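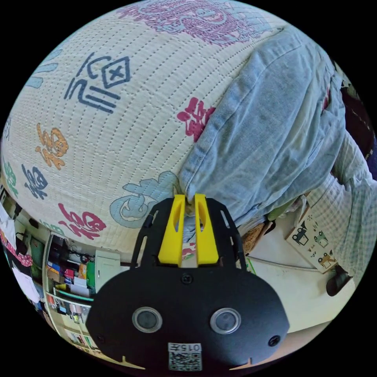 A cream quilted cover with the character 福 in orange.

Spare Room Swap: the September report

The swap list now stands at 28 households, up from 13 last fall, and most of you have behaved very well. A few notes before the holiday bookings open.

Please tell guests how the heat works. The couple who stayed on Otar Lane spent an evening in their coats, having taken the thermostat for a doorbell. One page of instructions on the fridge will do. The household on Shehu Street left up to 87 pages in a binder, with tabs, and their guests ate out all weekend to get away from it.

Towels: two per person. We have had letters.

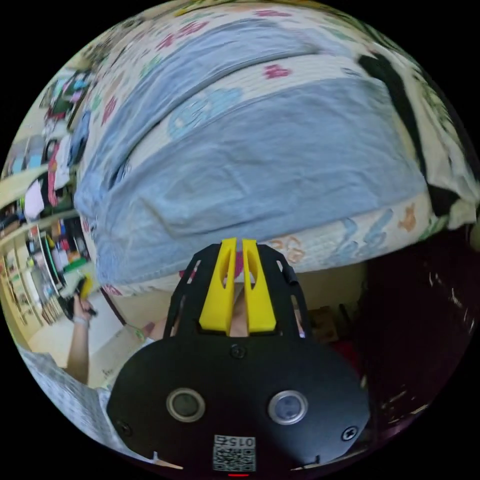
Yellow fingers, black base, fabric beyond.

Anyone with a bed in the Prurkley end of town should say so on the form if it sits under the eaves. Tall guests have started asking, and one of them has started a spreadsheet.

Breakfast is still optional. If you promise it in your listing, though, a banana on the counter doesn't count.

Holiday dates go up at 9 a.m. on the first of the month at the Ekex Hall desk. Bring your own pen.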